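Gredelero season 2 finale: does the timeline work? (spoilers)

lnowicki
Rewatched episode 7 with the timestamps noted. The phone call to Courtois's office is placed at 22:40 according to the dashboard clock. The body is found at 23:15. The drive from Plarov is given in episode 2 as 37 miles on a single-lane road. I do not see how Prenis makes that drive, moves the body and gets back to the hotel bar.

shaohua_lu
The dashboard clock is wrong. In episode 2 the mechanic tells him it runs slow after the battery change. It is one line, easy to miss under the radio.

lnowicki
Slow by how much? The line gives no figure. If the writers wanted it to carry the alibi they should have given one.

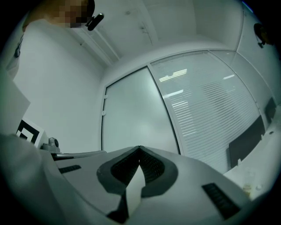
Last edited by lnowicki on 3/19/25

egajewski
I disagree with both of you. The drive does not matter if Tomaszewski moved the body. She has the boat key in the kitchen scene and it is missing from the hook in the funeral scene. Crossing the lake is shorter than the road.

jkozlowski
The hook is empty in the funeral scene because that set was rebuilt in February for the reshoots. The curtains are different too. I would not treat it as evidence.

egajewski
Curtains are dressing. The key gets a close-up in the kitchen. Directors do not spend a close-up on a prop that has no use later.

shaohua_lu
They did in season 1. The lighter got two close-ups and was never mentioned again.

lnowicki
Fair point on the lighter. I will accept the boat as possible, but then the bar receipt needs explaining. It is for 1000 crowns and only Prenis signs it.

jkozlowski
The receipt has no time printed on it. Check the insert shot again.

lnowicki
Checked. No time. I have struck the receipt from my first post and left the rest as it was.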